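Butcher-block worktop

A butcher-block worktop is a flat surface made from strips of solid wood glued side by side. It is used for kitchen counters, craft tables, workbenches and desks. The name comes from the thick chopping blocks once found in butchers' shops, although most modern worktops are thinner and are not meant to take heavy blows from a cleaver.

Construction

The strips, known as staves, are cut to an even width, planed and glued under pressure. In an edge-grain top the long sides of the staves face upwards. In an end-grain top the cut ends face upwards, giving a chequered pattern that hides knife marks better but costs more to make. Face-grain tops show the broad side of the board and are mostly used for tables and desks.

Beech, maple, oak and birch are the usual woods. Pale woods are often chosen for craft and hobby tables, as small items show up clearly against them and thread, beads and paper scraps are easier to find.

Use as a table

Tops of this kind are often sold without legs and fitted to a separate base. Placed on a rigid base, a wooden top serves well for writing, repairs, potting small plants and sorting stationery. A notebook, a pad of sticky notes and a small potted succulent are common companions on such a table, together with tins and cups for loose items.
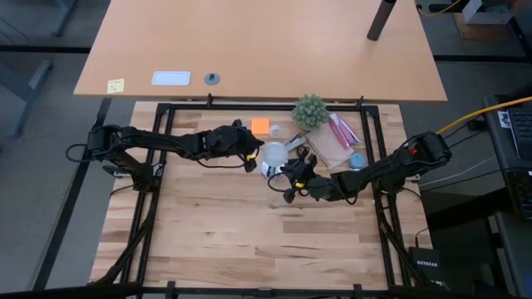

Can a plant pot stand directly on an oiled wooden top?

A pot with a drainage hole should stand on a saucer or a cork mat. Water trapped under the base leaves a dark ring, which may need sanding out. Glazed pots without a hole are safer but can still collect moisture underneath, so the spot should be wiped when the plant is watered.

Colour and grain

Each stave is cut from a different board, or from a different part of the same board, so the colour varies across the surface. A single top may run from pale tan through honey to a pinkish brown. Some makers sort their staves by shade before gluing. Others mix them on purpose, and the Farkow pattern book lists the mixed finish as "natural run". Most woods change colour in daylight, and an object left in one place for a long time may leave a paler or darker patch when it is moved.
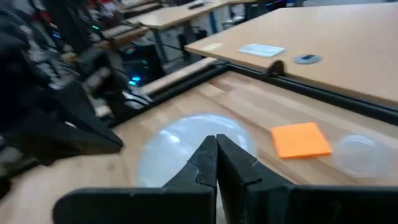 Clear plastic and glass items, such as lids and shallow dishes, are easily overlooked on a pale top. Craft guides suggest keeping them on a coloured cloth or tray.

Finishing and care

New tops are usually sanded and then oiled, waxed or varnished. Food-safe mineral oil is common in kitchens, while hard-wax oil is preferred for desks. The Reddy method, used in some joinery workshops, calls for 4 thin coats, each left overnight and rubbed down lightly before the next.

Daily care consists of wiping with a damp cloth and drying along the grain. Scouring pads and bleach should be avoided. Light scratches can be sanded out by hand and the area oiled again. Hot pans should be set on a trivet.

Solid wood swells and shrinks across its width as the air changes. Fixing screws are therefore set in slotted holes, which allow the top to move without splitting.

See also: Chopping board; Workbench; Wood finishing

This page was last edited on 29 May 2024.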